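検索　キーワードを入力　掲示板内を検索　詳細検索
読了時間の目安　8分

共用給湯室の食器の取り扱いについて（高台の汚れ、欠け、および廃棄基準）

掲示板分類：施設・備品／給湯室および食器

投稿者：parkwood_soumu
件名：共用食器の点検基準に関するご相談

平素よりお世話になっております。パークウッド（Parkwood）館にて総務を担当しております。当館では三階と五階の給湯室に共用のマグカップを備え付けており、来客用と職員用を区別せずに運用してまいりました。このたび備品台帳の更新にあたり、食器の点検基準を文書化することとなりましたので、他館の皆様のご意見を伺いたく投稿いたします。

台帳に記載されている陶磁器は全部で94点です。内訳はマグカップ、湯呑、小皿であり、購入時期も購入元も統一されておりません。寄贈品や、退職者が残していったものも含まれております。

ご相談したい事項は次のとおりです。

一、底の輪の部分（高台と呼ぶものと理解しております）に茶色い斑点や黒ずみがあるものを、汚れとして洗浄対象とすべきか、素地の性質として許容すべきか。

二、高台に小さな欠けがあるものを、使用継続とするか廃棄とするか。

三、底面の銘やメーカー名を台帳に転記する必要があるか。

現行の規程には「破損した食器は速やかに処分する」との一文があるのみで、破損の定義がございません。口縁の欠けについては全員の意見が一致しておりますが、底部については担当者ごとに判断が分かれております。ご教示のほどよろしくお願い申し上げます。

投稿者：kyuto_kanri
件名：Re: 共用食器の点検基準に関するご相談

センダムソープ（Cendamthorpe）研修所の給湯設備担当です。当所の取り扱いをご参考までに申し上げます。

当所では、食器の点検を「口に触れる部分」「手に触れる部分」「卓に触れる部分」に区分しております。口縁および内面に欠けやひびがあるものは、大きさを問わず使用を停止します。取っ手の付け根にひびがあるものも同様です。高台の欠けについては、指の腹で触れて引っかかりがなく、水平な面に置いてがたつきがなければ使用を継続しております。

茶色い斑点については、一律に汚れと見なすことには慎重であるべきと考えます。高台の先端は釉薬をかけずに焼かれていることが多く、素地に含まれる鉄分が斑点として現れる場合があります。これは洗っても落ちません。一方で、同じ部分は表面が粗く、茶渋や棚の埃を取り込みやすいという性質もあります。両者が混在していることも多く、目視のみでは区別が困難です。

したがって、まず洗浄を行い、その後に残ったものを素地の色と見なすという順序が実務的であると存じます。

投稿者：shokki_hozon
件名：Re: Re: 共用食器の点検基準に関するご相談

横から失礼いたします。上記のご意見のうち、高台の欠けを許容する点については賛同いたしかねます。

第一に、高台の欠けは卓面および他の食器を傷つけます。無釉の素地は硬く、欠けた角が残っている場合、重ね置きした下の器の釉薬に線状の傷が生じます。当館の漆塗りの盆は、そのような湯呑によって修復不能の傷を受けました。

第二に、欠けた箇所から水分が素地に入ることがあります。磁器であれば吸水はごくわずかですが、陶器の場合は無視できません。共用棚には両者が混在しており、点検者が材質を確実に見分けられるとは限りません。

第三に、基準が「引っかかりがなければ」という感覚的なものである場合、担当者の交代により運用が変わります。規程とする以上、判断の余地は小さくあるべきです。

以上により、当館では部位を問わず、欠けが認められた食器はすべて廃棄としております。

投稿者：kyuto_kanri
件名：全点廃棄について

ご指摘ありがとうございます。漆器への影響については、当所には該当する備品がなく、検討が及んでおりませんでした。

ただし、部位を問わず全点廃棄とする基準を当所に適用した場合、年度内に相当数の補充が必要となり、予算上の説明が困難です。高台の微細な欠けは、使用開始から間もない食器にも見受けられます。棚からの出し入れや水切り籠での接触によって生じるもので、新品に替えたとしても同じ状態に戻ると考えられます。

器の材質ではなく、置く場所を管理する方法もあるのではないでしょうか。当所では漆器および塗装面への直置きを禁止し、布製の敷物を併用しております。

投稿者：parkwood_soumu
件名：御礼および追加のご質問

両館のご意見、誠にありがとうございます。漆塗りの盆は当館にも来客用に二枚ございますので、取り扱いを見直す必要があると認識いたしました。

なお、当初の第三項目（底面の銘の転記）について、ご意見をいただけておりません。当館の台帳様式には「銘・製造者」の欄がございますが、大半が空欄のままです。読めるものだけでも記入すべきか、欄そのものを廃止すべきか、判断しかねております。

投稿者：paston_bihin
件名：銘の記録方法について

パストン（Paston）会館の備品係です。第三項目について回答いたします。別途、当会館で作成した説明文がございますので、以下に全文を転載いたします。転載については執筆者の了承を得ております。

────

底面の記録と手入れについて（パストン会館　備品管理の手引きより）

共用食器の台帳において最も軽視されやすい箇所は底面です。側面の色や形は誰でも記入しますが、黒いマグカップが何点も並ぶ棚においては「黒、マグ」という記載は識別の役に立ちません。底面の銘は、同種の器を区別するうえで有効な手がかりとなります。

銘は、必ずしも正面から読める向きに入っているとは限りません。取っ手の位置とも無関係に配置されることがあります。記録に際しては器を伏せ、文字が正しい向きになるまで回転させてから読み取ってください。ローマ字と漢字が併記されている場合は双方を記入します。

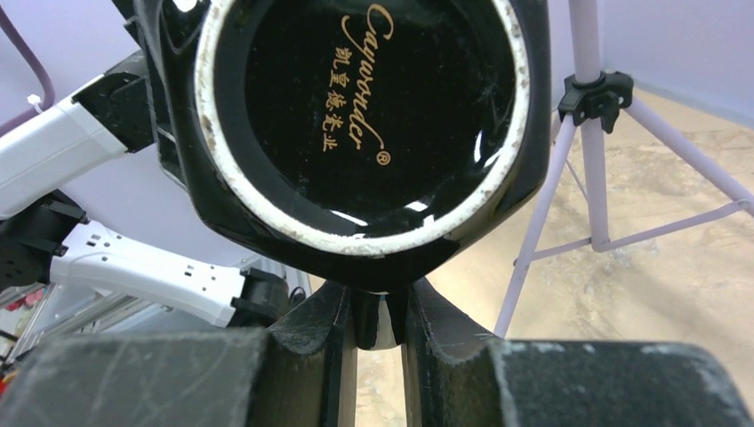 文・備品管理担当　ウェイン・シャルボノー（Wayne Charbonneau）／6月改訂

艶のある黒い釉薬に金色の文字で「Caywonder」と入ったマグカップの場合、筆記体の銘に並んで漢字の列があり、おおよそ「凯皇德瓷业」と読めます。「瓷业」は磁器業を意味する語であり、製造者の名称と考えられます。台帳にはローマ字の銘を主とし、漢字は備考欄に記入します。簡体字の入力が難しい場合は、日本の字体に置き換えたうえで、その旨を付記してください。登録商標の記号は、銘の末尾に小さく添えられていることがありますが、台帳への転記は不要とします。

光沢の強い黒釉は照明を映し込み、金色の文字の一部が白く飛んで読めなくなることがあります。照明の真下を避け、窓からの横向きの光で確認すると読み取りやすくなります。判読に確信が持てない文字は推測で埋めず、四角の記号を置いて後の点検に委ねます。

次に高台について述べます。黒い器であっても、高台の先端は無釉のまま生成りに近い白色で残されている場合があります。釉薬の部分に比べて汚れが目立ち、茶色の斑点、小さな欠け、黒ずみが同じ輪の上に並んで見られることも珍しくありません。これらを一括して「汚損」と記入することは避け、斑点、欠け、汚れの三つに分けて記録してください。斑点は洗浄後に再度確認し、変化がなければ素地の特徴として扱います。

洗浄は次の手順によります。ぬるま湯に中性洗剤を溶かし、柔らかい刷毛で高台の輪に沿って洗います。黒ずみが残る場合は、重曹を少量の水で練り、無釉の部分にのみ置いて、しばらく後に拭き取ります。底面に金彩の文字がある場合、研磨剤、メラミン素材のスポンジ、金属たわしは使用しないでください。金彩は釉薬の上に施されていることが多く、擦れば薄くなります。塩素系漂白剤への長時間の浸け置きも避けてください。

金彩のある器については、電子レンジの使用を認めません。文字が底面に限られる場合も同様とします。

洗浄後は伏せたままにせず、横に寝かせるか、隙間のある台の上で乾燥させます。無釉の輪が濡れたまま棚板に接すると、棚板に輪染みが残ります。当会館の旧棚にはその跡が多数あり、塗り直しを要しました。

────

以上です。当会館の結論としては、欄は廃止せず、読めるものから順に記入することをお勧めいたします。

投稿者：shokki_hozon
件名：手引きについての疑義

資料のご提供に感謝いたします。記録の方法については異論ございません。洗浄の手順について二点、疑義を申し上げます。

まず、重曹の使用です。重曹にも弱い研磨作用があり、無釉の部分にのみ置くと定めても、拭き取りの際に隣接する金彩へ触れるおそれがあります。高台の内側に文字がある器では、輪と文字との距離がさほどありません。刷毛と中性洗剤で落ちない黒ずみは、そのまま残すとするほうが安全と考えます。

次に、欠けを記録するとの記載はありますが、記録した後の処置が定められておりません。欠けを認めながら使用を続けるのであれば、その根拠を明記すべきです。

投稿者：paston_bihin
件名：Re: 手引きについての疑義

ご指摘の二点について、執筆者のシャルボノーに確認いたしました。

重曹については、湿らせた綿棒で輪の外側から取り除く運用としており、布で全体を拭くことは想定していないとのことです。手引きの文言が不十分でしたので、次の改訂で補います。

欠けの処置については、手引きの別章に定めがあります。転載の範囲に含めなかったため、説明が不足しておりました。概要は次のとおりです。

口縁、内面、取っ手の欠け：使用停止。
高台の欠けで角が立っているもの：使用停止。
高台の欠けで角が立っていないもの：敷物の上に限り使用可。次回点検時に再確認。
ひび：部位を問わず使用停止。

角の有無は、薄手の綿布を軽く滑らせ、糸が引っかかるかどうかで判定しております。指で触れる方法は怪我のおそれがあるため、採用しておりません。

投稿者：kyuto_kanri
件名：綿布による判定について

綿布による判定は、当所でも採用を検討いたします。指の腹による確認は改めるべきと考えます。

なお、無釉の高台は欠けがなくとも表面が粗いため、健全な器でも糸が引っかかる場合があるのではないでしょうか。手元の湯呑で試みたところ、欠けのない箇所でも布がわずかに止まりました。

投稿者：ong_chashitsu
件名：高台の粗さについて

喫茶室「Ông」の運営を受託している者です。業務用食器の観点から補足いたします。

高台が粗い器については、納品時に高台同士を軽くすり合わせるか、目の細かい耐水砥石を水で濡らして整えることがあります。当室では受け入れ時に全点を確認し、卓を傷つけそうなものだけを砥石で処理しております。処理を済ませた器であれば、綿布の判定は有効に機能します。未処理の器が混在していると、ご指摘のとおり誤判定が生じます。

ただし、砥石を使用する際は必ず水を用い、粉塵を吸い込まないようにしてください。また、釉薬の掛かった部分に砥石を当てると艶が失われます。特に黒釉は傷が白く目立ちますので、不慣れな方にはお勧めいたしません。

当室の廃棄基準は、shokki_hozon様の館に近いものです。営業で提供する器である以上、底部であっても欠けが認められたものは客席に出しません。職員の休憩用に回すこともありますが、その場合は棚を分けております。

投稿者：shokki_hozon
件名：用途による区分

喫茶室の例は参考になりました。来客用と職員用を分離し、来客用には全点廃棄の基準を、職員用には敷物使用を条件とする基準を適用するのであれば、私も反対いたしません。

ただ、パークウッド館は現在、両者を区別せずに運用されているとのことです。区別がない以上、厳しいほうの基準を適用するのが原則であるとの考えに変わりはございません。

投稿者：parkwood_soumu
件名：当館の方針案

多数のご意見を賜り、厚く御礼申し上げます。館内で協議のうえ、次のとおり方針案を作成いたしました。

一、来客用と職員用の棚を分離する。来客用には、部位を問わず欠けのない器のみを置く。

二、職員用については、パストン会館の区分に準ずる。漆塗りの盆への使用は認めない。

三、「銘・製造者」の欄は存続とし、判読できたものから記入する。

四、洗浄は中性洗剤と刷毛を基本とし、重曹の使用は当面見送る。

五、砥石による処理は行わない。

五階の給湯室について先行して点検したところ、高台に欠けのあるものが22点ございました。このうち綿布が明らかに引っかかったものについては棚から下げ、残りは職員用に移しております。銘の判読も併せて進めておりますが、筆記体の銘は読み手によって綴りが異なり、二名で照合する形に改めました。

投稿者：kyuto_kanri
件名：Re: 当館の方針案

方針案を拝見しました。おおむね妥当と存じますが、第五項については、卓面の保護を優先するのであれば、経験のある業者に一括で依頼する余地を残しておかれてはいかがでしょうか。「職員による処理は行わない」との文言に改めれば足ります。

投稿者：parkwood_soumu
件名：Re: Re: 当館の方針案

ご提案のとおり、第五項の文言を修正いたします。三階の点検は棚の分離が済み次第、着手する予定です。

読者コメント

midori_no_tana
銘の欄を空欄のまま放置しておりました。器を伏せて回しながら読むという手順は、当然のようでいて手引きには書かれていないものです。当館でも取り入れます。

bihin8
綿布の件ですが、使い古した手ぬぐいでは糸が緩んでおり、どの器でも引っかかります。新しい晒を用いるよう明記されたほうがよろしいかと存じます。

tana_gakari
棚板の輪染みについて、敷紙を用いる方法もあります。湿気の多い給湯室では敷紙自体がかびますので、交換の時期を定めておく必要があります。

shokki_hozon
敷紙については別の話題として立てていただけますと幸いです。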